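Última actualización: 30 de agosto de 2025

Asunto: Re: [mesas-y-maderas] Tablero claro: ¿lo dejo a la vista o lo tapo?

Hola a todos, y perdón por la tardanza, que llevo desde que llegó este mensaje queriendo sentarme a contestarlo con calma y siempre se me cruzaba algo. Copio entera la pregunta para quienes se han apuntado hace poco:

> Buenas tardes, lista:
> Hemos comprado una mesa de tablero muy claro, tono roble, para la sala donde hacemos un poco de todo (merendar, ordenar papeles, envolver paquetes). Mide 148 cm por 81. Me encanta el dibujo de la madera, pero me da pánico estropearla y en casa ya hay quien propone comprar un hule y olvidarse.
> Mis dudas son tres. ¿Hay manera de saber mirando la superficie si es maciza o chapada? ¿Con qué se limpia a diario? ¿Y cómo guardáis las cosas pequeñas para que no acaben desperdigadas? Un cesto de alambre tengo, pero me preocupa que raye.
> Gracias de antemano y un abrazo grande a todos los que escribís aquí, que os leo siempre aunque participe poco.

Pues vamos por partes, y empiezo por lo del hule, que es lo que más me ha llegado al alma. ¡No lo tapes! O por lo menos no lo tapes todavía. Un tablero claro con buen dibujo es media decoración de la sala, y yo tuve la mía tres años debajo de un mantel plastificado y todavía me arrepiento. Cuando por fin lo quité fue como estrenar mesa.

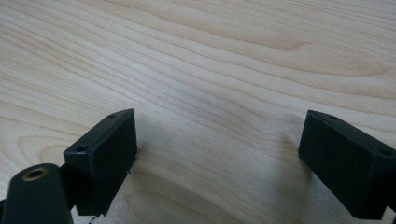

Boletín Rendus, n.º 41

Sobre si es maciza o chapada: mirando solo la cara de arriba es difícil asegurarlo, y quien te diga lo contrario tiene más valor que yo. Las aguas anchas, esas curvas que se van abriendo como ondas unas dentro de otras, salen en la chapa muy a menudo, pero también en una tabla maciza según cómo se haya cortado. Lo que hay que mirar es el canto. Si las vetas de la cara siguen por el borde y bajan, buena señal; si en el borde empieza otro dibujo distinto, lo más probable es que lleve canto pegado. Agáchate con una linterna y mira también por debajo. Si tienes la factura, pregunta en la tienda, aunque a mí en Lindqvist me contestaron a la segunda carta y con una amabilidad que no me esperaba.

Y que sea chapada tampoco es ninguna desgracia. La mía lo es, y ha aguantado meriendas, mudanzas y un enero entero pegada a un radiador. Lo único que cambia de verdad es el lijado: en una chapa fina no se te ocurra meter la lijadora.

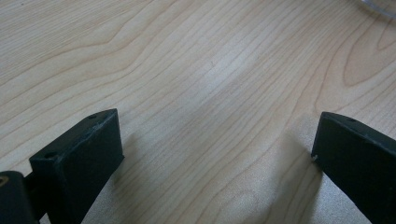

Veta en arcos sobre madera clara, con reflejo en el centro.

Para la limpieza diaria soy de lo más aburrida: paño de algodón apenas humedecido, en el sentido de la veta, y otro seco detrás. Cuando la veta hace curvas no hace falta perseguirlas todas (yo al principio lo hacía, parecía que estaba calcando un mapa), basta con seguir la dirección general. Hace tiempo usaba el jabón Womine rebajado con mucha agua y me iba bien, pero en la última limpieza a fondo usé jabón neutro corriente y no noté diferencia. Vinagre no, por favor. Y los sprays de brillo tampoco, que en un acabado suave dejan unas nubes que luego cuesta un disgusto quitar.

Lo del cesto me toca de cerca, que yo también soy de cesto de alambre. A mí me gusta que quede hacia el centro del tablero, con el lado largo mirando al que se sienta, y que lo demás se vaya arrimando a él - vasos, carretes, lo que toque ese día.

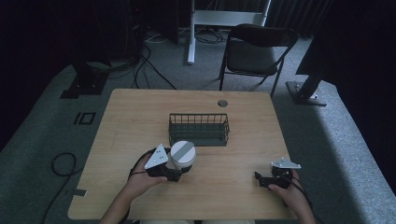 Cata, coordinadora de la lista Mesas y Maderas

En cuanto a si raya: el alambre apoyado y quieto no hace nada, lo que raya es arrastrarlo. Ponle cuatro topes de fieltro y acostúmbrate a levantarlo con las dos manos. Si tu mesa tiene pasacables, de esos redondos con aro metálico, déjalo libre y no le plantes el cesto encima, que por ahí se te cuelan los clips. Un tablero claro agradece además las cosas sencillas: un cesto gris oscuro y un vaso blanco con su franja gris quedan estupendos sobre el tono roble, y así se acaba antes la discusión del hule. ¡Y si ves un trocito de cinta pegado en el canto, quítalo pronto! El adhesivo viejo se pone como una piedra.
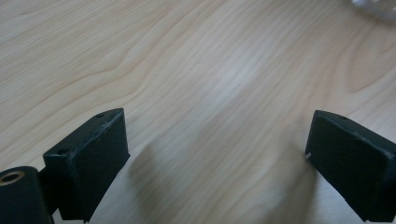 Me queda hablar de la colocación de la mesa, que no lo preguntabas pero ya que estoy me lanzo. Antes de decidir el sitio definitivo, enciende las luces de la sala y da una vuelta despacio. Según te pongas, la luz se come el dibujo en alguna zona, como esa mancha más pálida hacia la mitad del tablero donde la veta casi no se distingue, mientras que por los lados se ve estupendamente. No es un defecto del acabado ni hay que frotar nada. Prueba a girar la mesa, o a cambiar la silla de lado, antes de ponerte a comprar lámparas.

Cuéntanos cómo queda el canto cuando lo mires, que me he quedado con la intriga. Y si alguien ha puesto topes de fieltro que no se despeguen a las pocas semanas, que diga cuáles, que yo voy por el tercer paquete.

Un abrazo muy fuerte,
Cata

20 respuestas en este hilo

Contacto con la lista - Volver arriba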